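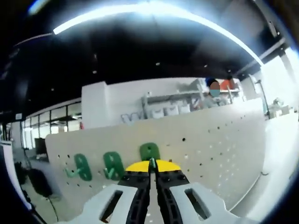
The printmaker has ink under her thumbnail when she opens the door of the Hollis Building, and she laughs about it before I can say anything. "It's the blue," she says. "The blue never comes off. I've stopped trying!"

She has spent the past four years making linocuts of the harbor at Nirkport, and this October 86 of them go up in the long upstairs gallery at the Vendham Arts Center. It's her first solo show in town, and if you have only seen her cards in the bookstore window, you're in for a treat. The big prints are something else. One of them, a ferry ramp at low tide, is wider than my kitchen table, and I kept walking back to it while she made coffee.

She asked me to leave her name out of this article and let the work carry it, so I'm doing that. She signs everything with a small fish anyway.

The series is called Postis, after the row of mooring posts at the north end of the harbor. That's what her grandfather called them, she explains, and she was well into her teens before she found out the rest of the world didn't use the word. "I asked a man on the dock how old the postis were and he just looked at me," she says. "So I thought, fine, that's mine now."

She started with the posts themselves, one print for each, and then couldn't stop. The early pieces are black and white, cut quickly, with lots of chatter left in the background where the gouge skipped. I love these. You can feel her deciding things as she goes. Later on the color comes in, first a flat gray-green and then that blue, layered over a warm yellow so the water seems lit from underneath.

"People think you plan the color," she says. "I plan the first one. After that I'm looking at what I've got and arguing with it."

Most of the color prints are reductions, meaning she cuts, prints, then cuts more away from the same block and prints again on top. By the last color there's hardly any block left, so there's no going back for extra copies. I asked if that made her nervous. "The second cut does," she says. "The first is easy, and by the third you're too far in to worry. The second one, I clean the whole studio before I'll touch it." 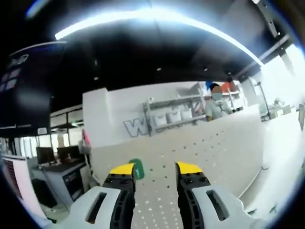

Green on a pale tabletop.

We talked for a long time about paper. She prints on a thin Japanese sheet that she buys in one big order every spring, and she rubs most of the small pieces by hand with the back of a wooden spoon. The spoon has worn down on one side and she won't use any other. For the large work she borrows time on the press downstairs, usually after six in the evening when the bookbinding class has gone home and she can play the radio as loud as she likes.

Over the whole project she has pulled 3000 impressions, counting proofs, and she has kept more of them than she probably should. Flat files, drawers, a closet. She showed me a stack of rejected ferry ramps, and I would happily have hung any of them! "Look at the corner," she kept saying. I looked at the corner. I still have no idea what was wrong with it.

What I didn't expect was how funny the prints are. There's a gull in nearly every one, sometimes only a few nicks of white, and it's always looking at the wrong thing. In the market print everyone is crowded around a fish stall and the gull is studying a parked bicycle. She says he began as a slip of the tool in the second print and she liked him too much to cut him away.

The show has a free giveaway too — she has printed 1000 bookmarks with the gull on them, and visitors can take one from the basket by the stairs. She'll be in the gallery most afternoons, and she wants people to come up and talk. She is especially hoping for people who worked at the harbor. "They tell me what I got wrong," she says. "A man told me I'd tied a boat up so it would drift off by suppertime. He was right. I'm doing that one over."

And after that? She already has a sketchbook going, all hills and fence lines, not a drop of water anywhere. She flipped through it fast and then put it back on the shelf.

"Ask me in the spring," she says.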